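About Cludlow Computer Repairs

Hi, I'm Margit Brekke, and Cludlow is me, my bench, and more screwdrivers than any one person should own. I fix desktop computers. I'll look at a laptop if you ask nicely, but towers are what I love, especially the older steel ones that weigh as much as a small fridge and open up with a good solid clunk.

I started out 17 years ago in my mum's garage, with a card table and a lamp I'd pinched from the spare room. Before that I did the books for a flooring wholesaler called Vurnov, where I was the one who got called over whenever a computer wouldn't start. After a while I noticed I was having a much better time under the desks than at mine! I handed in my notice one December, which is a terrible month to start a business, and spent most of that summer cleaning dust out of my neighbours' machines for cash and the odd tray of mangoes.

These days I have a proper shopfront, two benches and a wall of little drawers. The drawers hold screws, clips, standoffs, drive rails and all those bits of coloured plastic that only fit one model of case and snap if you look at them sideways. I label everything. My partner reckons I'd label the dog.

What I enjoy most is the inside of a case. You get a feel for whoever designed it — where they wanted the wires to run, how they expected you to get a drive out, whether they ever had to do it themselves with cold hands. I always have a good look before I touch anything, and I put the cables back neatly, even though you'll probably never take the side off to check.
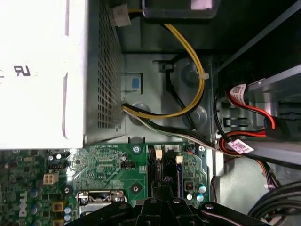
Do you replace power supplies in older desktops?

Most of the time I can, as long as a unit of the right size and with the right plugs is still around. I'll check the fit before I order anything and give you a price first, and if the computer isn't worth the money I'll tell you so.

A few other things people like to know. Looking a machine over costs $15, and that comes off the bill if you go ahead. Most jobs are back with you in 4 working days, though a part for something really old can take some hunting (I have a soft spot for a Druludier tower, and those can be a bit of a saga). I don't open power supplies up to repair them. They go out whole and a new one goes in whole, and the old ones are sent off for e-waste recycling with the dead boards.

If you're bringing a tower in, leave the monitor and keyboard at home, I've got plenty. Do bring your password on a bit of paper, and tell me about anything on there you couldn't bear to lose. Family photos get copied before I do anything else.

The shop is next door to Baláž, the bakery, so you can drop off your computer and pick up a poppyseed roll in the one trip. Parking's round the back. Ring the bell if I don't look up — I've probably got my head in a case and the radio on.

Margit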